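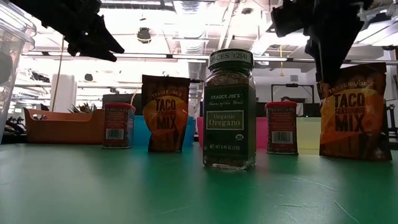 # Spice drawer, February

*Wed 4 February*

I have been told for years that a sorted spice drawer changes the way you cook. Urho Manninen told me again at the Skerkby potluck in August, and lent me a book on the subject. I read it. It is 200 pages long and most of those pages are about labels. I still don't believe it, but the drawer had stopped closing, so I pulled things out and started a gallery page to see whether any of this holds up.

The rule in the book is that you put your seasonings out in small groups, look at them on a plain surface, and ask what each one is for. I did that much. I did not buy the bamboo risers.

**Oregano, taco mix and red lids on the green table.** Two packets of the same taco seasoning, with a big jar of organic oregano between them. So much for knowing what you own.

## Notes on the group

The oregano says 0.45 oz on the label, and that always annoys me a little. A jar that tall looks like a lifetime supply. Dried leaves are mostly air, so fine, but I'd like to meet the household that judges its oregano by weight.

I'm not convinced by "Spices of the World" either. It's a nice line in small script. My oregano goes on pizza and into one soup.

As for the taco mix, Urho's view is that a packet is a waste when you have cumin and chili powder in the house. He may be right on cost. He has also never produced a homemade version that tasted the same two weeks running, and I've eaten it in four different kitchens. The packets stay, both of them. Having a spare is supposed to be a sign of poor planning, according to the book, and I don't see how. We eat tacos.

The tins with the red lids are a better argument for his side. They're small, they stack, and they are nearly impossible to tell apart from the top once they're in a drawer. The book's answer is to write on the lid. I have my doubts about ink on plastic, having lost that fight with freezer tubs, but I'll try it on one tin and leave the other alone.

## Where it all went

Upright jars don't fit in my drawer. The oregano has gone to the shelf over the toaster, and I know that heat and light are bad for herbs, so please don't write in. Packets are standing on edge in an old Nomura tea box, which cost nothing and does the job of the $44 divider set that Covow sells.

Iason Katsaros, who keeps the gallery for our street's newsletter, wanted a "before and after." I said no. The drawer closes now. It also closed in 2 seconds flat when I simply took the potato masher out of it, which I did first, and which I suspect accounts for most of the improvement.

Baking things are next, if I get to them. I have more kinds of sprinkles than I'd care to admit in a newsletter, and the book devotes a full chapter to decanting flour. I remain to be persuaded.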